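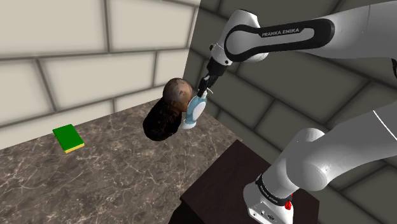 # Let the night bus drive itself

I'd like to make the case for slow, boring, electric buses with nobody at the wheel, and I'd like to make it while I'm still excited, having spent most of February riding one.

The one I mean is the number 11 in Plistville, which runs from the railway station out past the hospital and round the new housing at the top of the hill. It carries passengers from late evening until the first ordinary bus of the morning. It has 30 stops, it never goes faster than 40 kilometres an hour, and I have come to love it in the way other people love steam trains.

Most of the writing on driverless vehicles is still about cars, and about private cars at that. We are promised a lounge on wheels, with a film playing and the seats turned round to face each other. I do see the appeal! But a private car that drives itself is still a private car. It still wants a parking space (or it goes round the block looking for one, using up road that somebody else could have had), and it costs what a new car costs. If all this cleverness ends with a longer queue of nicer cars on the ring road, I shall feel a bit cheated.

A bus is another matter. The sums for running one at two in the morning have always been awful, and wages are the biggest part of them. So the night bus is the first thing to go when a council needs to save money, and the people who lose it are the ones who never write to the paper about it: cleaners, porters, bakers, the lad who shuts up the kebab shop. Before the self-driving service began, Plistville had gone years with no night bus at all. The hospital is up a steep hill with a poor pavement. I've walked it in sleet and I don't recommend it.

The software comes from a firm called Gisten, and the part I find most interesting is how little they asked of it. It knows one route. It has learned that route in fog, in low sun, with the bins out, and with the gate of the builders' yard swinging open across the lane. Take it one street to the left and it will pull over, put its hazard lights on and call the control room. Some of my friends think this is a feeble sort of intelligence. I think it's wonderful! A tram can't turn left either, and we have never held it against the tram.

The control room matters too. One person there watches several buses and can talk to passengers through a speaker over the middle door. On my third trip a man got on who'd had far too much to drink and wanted to argue about the fare, and a calm voice asked him if he was all right and whether he'd like to be let off at the station. He sat down. I don't claim that works every time, and I would want a proper answer about what happens when it doesn't. A woman alone on the top road at three in the morning is entitled to more than a speaker. Staff who ride along on the busier nights would be a good start, and the money saved on driving ought to go there before it goes anywhere else.

Then there are the drivers themselves. The union has been wary and I don't blame it. My own view is that night work should be where the machines begin, as it's the work that the depot has struggled to fill, and that no daytime route should change hands until everyone now driving one has been offered something as good. Write it into the contract. Skjelbred did this when it brought in its harbour shuttle, and the shuttle has been all the better liked for it.

What about the braking? People always ask me about the braking. It is cautious, I'll give them that. A carrier bag blew across the road by the allotments and we stopped dead for it, and a moment later we stopped for it again. The newer Istent sensors are meant to be better at telling a bag from a badger. I hope they are, but I'd sooner sit through a hundred bags than hit one badger, and by the end of the month I'd learned to keep the lid on my tea.

The trial carried 259 people on its best night. For a route that used to carry none, I think that's marvellous, and I would love to see the council keep it going through next winter and add the loop by the college. It will need a shelter at the hospital stop, with a light that works, and a timetable printed large enough to read without glasses. I've asked for both. I'll be on the bus in the meantime, front seat on the left, where you get the best view of the steering wheel turning by itself.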